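Housekeeping Basics, Unit 7: Clearing a Kitchen of Small Trash
Notes by Hanane Cherkaoui, for the April group

Welcome back, everybody! Last time we got through dishcloths and sponges (and most of you were very patient with me about the sponges), so now we come to the part of kitchen work that people tend to rush, which is picking up the small stuff. I mean wrappers, tissues, little bottles, the bits that gather on a table over a day of snacking and tea. Please read these pages before the practical and bring them along, since we'll be writing on them.

## 1. Look at the whole room first

Before you touch a single wrapper, stand still and find out where the trash is going to go. It sounds like a small thing, but I have watched so many good workers scoop up a double handful and then wander about the kitchen with it, dropping tissues as they go. Find the bin, check that it has a liner, and see how much room is left in it. If it's full, tie it off and change the bag **before** you start on the table.

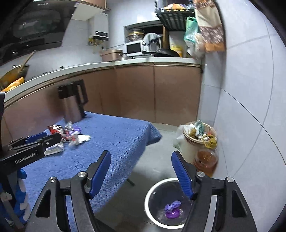

*Fig. 1. Kitchen with a lined bin on the floor and a tall wastebasket already overfull.*

Two bins, and very different amounts of room in them! The round one has a clear liner and a crumpled purple wrapper at the bottom, so that's the one to work with. The tall one by the wall needs emptying, and I would do it early. Pressing the pile down with your hand is a bad habit – you don't know what is in there, and liners split.

Notice the jug of cooking oil in front of the tall wastebasket, too. Things standing next to a bin are **not** trash until somebody tells you so. Move the jug to a clear spot on the floor, deal with the bag, and ask about the jug afterward.

## 2. Working the table

My old teacher, Nicanor Pastor, had us start at the edge nearest the bin and work inward, and I still do it that way. Bring the bin to the table if it's light enough to carry. You'll save yourself a great deal of walking.

A cloth or towel on the table changes things a little. Crumbs settle into the texture, and light wrappers cling to it, so lift each piece straight up and don't sweep with your arm. When the top is clear, fold the cloth in toward the middle and shake it out over the bin or outdoors.

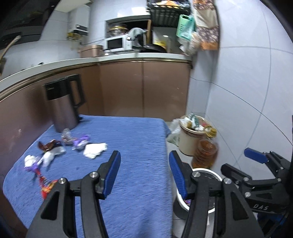
*Fig. 2. Mixed small trash on a blue textured towel, kettle at the back.*

For a table like this one, I'd go in the following order:

1. Kettle. Check that it's switched off and cool, then set it on the counter.
2. Bottle. There is something brownish left in it, so check the cap, carry it upright and empty it at the sink.
3. Tissues. Gloves on, please, and straight into the bin.
4. Wrappers, long ones folded over once so they don't spring back out.

If you come across medicine packaging, such as a blister pack, set it aside and check whether every pocket is empty. When in doubt, leave it with the householder.

## 3. For the practical

We start at 10 sharp. Bring gloves and one spare liner. You'll work in pairs, one clearing and one watching, and then swap. Whoever is watching should jot down:

- where your partner started
- anything set aside to ask about
- what got left behind (look under the table as well!)

Wipe-down and counters are in the next unit, so leave the sprays in the cupboard for now.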